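Section 4. Recording demonstrations with the hand-held gripper

Read sections 2 and 3 first. If the markers haven't been checked and the head camera hasn't been calibrated, nothing recorded here will be worth keeping, whatever the status light says.

This section covers recording by hand with the Fondier gripper and the Urkbridge recorder. The sales sheet says a new task can be taught "in an afternoon." Our experience at Plercombe is that an afternoon gets you a folder of files. Whether there is a task in it is a separate matter, and you should plan for at least one session to be thrown away.

4.1 Before you start

1. Choose one task and write it down in a single sentence. "Pick up the piece of fruit from the plate" is a task. "Handle food" is a hope.

2. Decide where the episode begins and where it ends. Everyone who records must use the same start and the same end. Put both in the session notes.

3. Clear the operator's standing area of loose cables. The operator will be looking at the gripper and won't see the floor.

4. Wipe both markers with a dry cloth. Don't use glass cleaner. It leaves a shine on some prints, and the tracker loses a shiny marker at certain angles without telling you.

5. Open and close the gripper fully four times in view of the camera. The recorder uses this to set the width range. If the width bar on the screen doesn't reach both ends, do it again.

Note: The recorder will let you skip step 5. It then uses the range from the last session, which may have been made with a different gripper.

4.2 Recording an episode

1. Put the object in its starting place. Change the place a little each time. Small changes are enough, but they have to be real ones, and operators are bad at this. Left alone, most people put the object back in the same spot within an inch.

2. Stand in a comfortable position with the gripper held in both hands. Keep your sleeves behind the markers.

3. Press the foot switch once and wait for the tone.

4. Move to the object at an even speed. Don't hurry, and don't creep. A learning system copies hesitation just as readily as it copies skill.

5. Line up the fingers, close them, and lift. If you miss, carry on and try again in the same episode. Mark the episode R for "recovered."

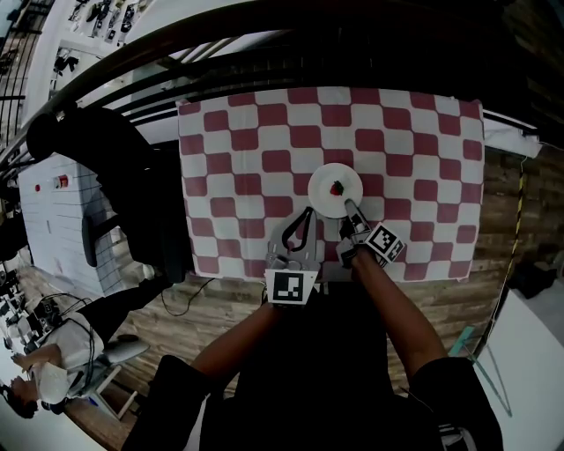 Does a patterned tablecloth spoil the recording?
Usually it doesn't, as long as the markers stay readable. The bigger risk is using only that one cloth, so that the policy falls apart on a bare table. Swap the covering between sessions and write down which one you used.

6. Complete the task to the agreed end point and hold still until you have counted to two.

7. Press the foot switch again. Wait for the second tone before you move your hands away.

Caution: Do not press the foot switch while walking. The recorder takes a double press as "delete last episode" and does not ask you to confirm.

Caution: Soft objects bruise and leak after repeated handling. Replace them when they start to look different from the ones you began with, and stop recording if the finger pads become slippery.

4.3 How many episodes

The Urkbridge guide suggests 70 for a simple pick. Treat that number as a place to start. It seems to assume good light, one object, and an operator who has done this before, and the guide doesn't say how it was measured or what rate of success it buys.

We suggest the following instead.

1. Record a short first batch, with one operator and one object.

2. Train on it and run the result on the arm. Expect it to do poorly.

3. Watch where it fails. Record your next batch there: that side of the table, that angle of approach, that kind of light.

4. Repeat until more episodes stop helping. When that happens, look at the quality of what you have before you record any more.

Note: The training screen shows a loss curve that nearly always goes down nicely. It tells you very little about whether the arm will pick anything up. Do not report it as a result.

4.4 Checking what you recorded

The Saraç viewer gives each episode a green, yellow, or red tag. Green means both markers were tracked and no images were dropped. It does not mean the episode is any good. A perfectly tracked recording of an operator knocking the object onto the floor will be tagged green.

1. Open the session in the viewer and sort by length. Look at the shortest and longest episodes first. Short ones are often a foot switch pressed by mistake, and long ones are often a conversation.

2. Play a sample of the green episodes from start to finish at normal speed.

3. Play every yellow episode. Many can be kept. If tracking was lost only while the gripper was far from the object, trim the start.

4. Delete the red ones. The "Repair" button fills in missing positions by guessing, and we have not seen a repaired episode that we would want a machine to copy.

5. Check that the gripper width changes when the fingers close. A flat line means the width was never recorded, and the episode is no use even if everything else in it is right.

4.5 If tracking drops out

Marker lost near the object: the operator's wrist is probably turned too far. Try standing a half step to one side.

Marker lost everywhere: check the light first. Direct sun on the table is worse than a dim room.

Position jumps: look for a spare marker lying in view, or one on a second gripper. The tracker will follow whichever it finds.

Everything tracks but the arm misses by the same distance each time: this is calibration, and recording more will not fix it. Go back to section 3.

Copy the session folder to the shared drive before you switch off the recorder. The automatic upload is described in section 6, along with the cases in which it doesn't happen.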